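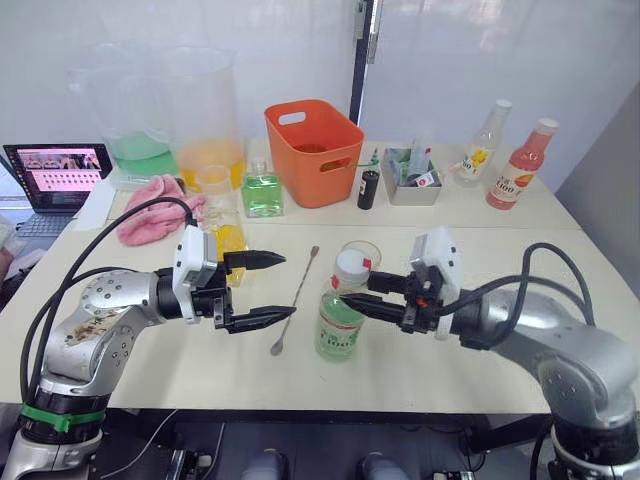 ## Esterdale Sessions to be issued on vinyl

The Hutivcombe Sound Archive will release *The Esterdale Sessions* as a double LP in December. The set presents the complete recordings made by the Cattaneo Quartet over two evenings at the Skorkavby concert hall, including four alternate takes and a rehearsal of the closing suite that have not been issued before.

The transfers were prepared from the original quarter-inch tapes by Corrado Rinaldi. One reel had suffered damage at the splices and required 15 separate repairs before it could be played. No noise reduction has been applied, and the spoken cues between takes have been kept.

Stojan Krasniqi has written the notes for the 28-page booklet – his first extended essay on the quartet – which also reproduces the session log and the original concert program.

The pressing is limited to 2000 copies. Of these, 200 are numbered and reserved for subscribers until Thursday, December 3, 2020, after which any remaining copies will be placed on general sale. Subscribers should quote their membership number when ordering and state whether they wish to collect the set from the archive office or have it mailed. Orders are limited to one numbered copy per member.

A digital edition with the same contents will follow. Members who bought the earlier single-disc edition may request the new booklet separately, at the cost of postage.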